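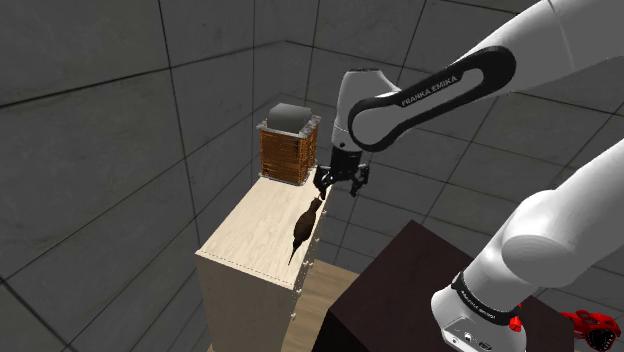 A small bird ornament on a dresser. Ornaments came in ahead of exercise equipment as the item people most regret owning.

Most people in the Cleltum area own at least one ornament they dislike, would not miss and have no intention of getting rid of, according to a survey released in January by the storage company Melent, which will happily rent you somewhere to put it.

The company set out to question 3,000 households and got answers from 2,937. The remainder either moved away or saw a storage company calling and let it ring.

Asked to name the thing in their home they would most like to be without, respondents passed over the usual suspects. Treadmills did poorly. Bread machines barely placed. The winner by a comfortable distance was "small decorative object, received as a gift," a category that took in ceramic animals, commemorative plates, scented candles too ugly to burn and a surprising amount of brass.

Birds got a heading of their own. Owls led, followed by ducks, with a respectable showing from what the report calls "birds, unclear."

"People are very calm about throwing out a sofa," said Yamuna Mudaliar, who wrote the report. "Then you ask about the pottery duck and the voice drops. There's an aunt behind it, usually."

The aunt factor, as the report does not quite call it, accounts for most of the findings. The commonest reason given for keeping an unwanted ornament was that the giver might visit. Second was that the giver had never visited, but could. A stubborn 279 households said they kept the object in a drawer or closet and brought it out when the giver was expected, and one couple in Gekberg described a system involving a laminated list taped inside the pantry door.

Mudaliar said the couple had asked that their names be left out, along with the name of their street, their line of work and the nature of the object.

Location within the home turned out to be a fair guide to how much trouble the owner was prepared to take. Mantelpieces are for ornaments people like, or ornaments from people with a key. Bathroom windowsills are for things that might, with luck, get knocked off. The bedroom dresser is the compromise: it can be described to a relative as a place of honor, and visitors seldom go in there.

The longest confirmed stay on a dresser by an ornament the owner had wanted gone from the start was 22 years. The owner, a retired bus driver, told the survey that he had meant to deal with it after the holidays.

Melent's advice, on the last page of the report, is to place unwanted gifts in "short-term rotational storage" until feelings on all sides have settled. Units are available by the month. The report does not say what happens if feelings do not settle, but the price list runs to five years.

Others see it differently. Radulović, the auction house on the Gekberg road, has been taking boxed ornaments as mixed lots since last fall and says it cannot shift them fast enough - in the sense that more keep arriving. A spokesperson said the typical lot sells for less than the box is worth, and that the buyers are often people who came in to drop off a lot of their own and lost their nerve on the way out.

There have been awkward moments. In November a woman bidding on a tray of glass paperweights recognized one as a wedding present she had given her cousin. She bought the tray, the spokesperson said, and is understood to have wrapped it again.

Asked whether she had any unwanted ornaments herself, Mudaliar said she had a china shepherdess with a chipped crook, that it was on top of the refrigerator, and that she would prefer her sister-in-law to hear about the survey from somebody else.

Melent plans to repeat the exercise next January, this time covering kitchen gadgets. The company says it is particularly interested in anything that has ever been used to make pasta.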